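Chapter 4
The Travelling Picture Show

Before a town had a cinema of its own, it very often had a man with a cart. This chapter is about him, and about the people who sat on benches and upturned crates to watch what he had brought. I have a great fondness for this part of film history, as my students will tell you, and I hope you will forgive me if I linger over it a little.

We shall follow one company, Clodis, which carried its projector from village to village and finally settled at Ciltport, where it put up a wooden hall with room for 50 people. The hall was full from the first February evening, and the owner, Eduard Hájek, was soon looking for somewhere larger. His second house, the Clema, held 1,000, and it is there that most of our story takes place – though we shall wander back to the cart whenever we can, because so many habits of the later cinema began with it. The pianist who followed the action by eye, the interval, the boy selling nuts between reels: all of these came along the road first.

You will also meet the films themselves, or what is left of them. Comedies wore out quickly, being shown so often, and chases wore out quicker still. As you read, try to keep in mind how short these pictures were, and how an evening had to be built up out of many of them, rather like a good supper made from small dishes.

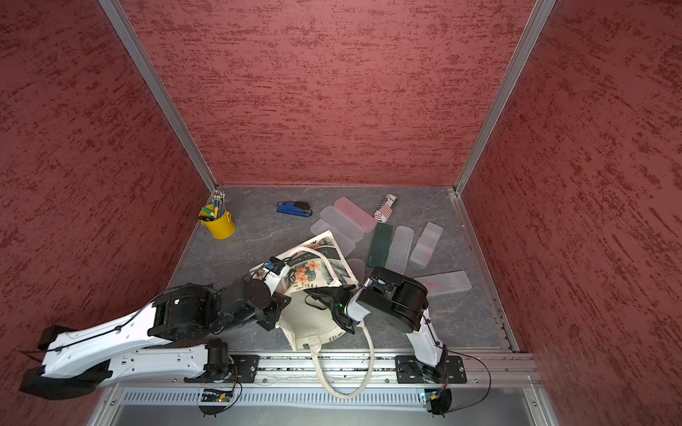

Ludmila Hudec remembered that her grandmother never spoke of going to see a particular film at all; she went to "the pictures", stayed until the lamp was put out, and argued about the funny ones all the way home. Keep her in mind when we come to the programmes in the first section, where the order of the films mattered a great deal more than their titles.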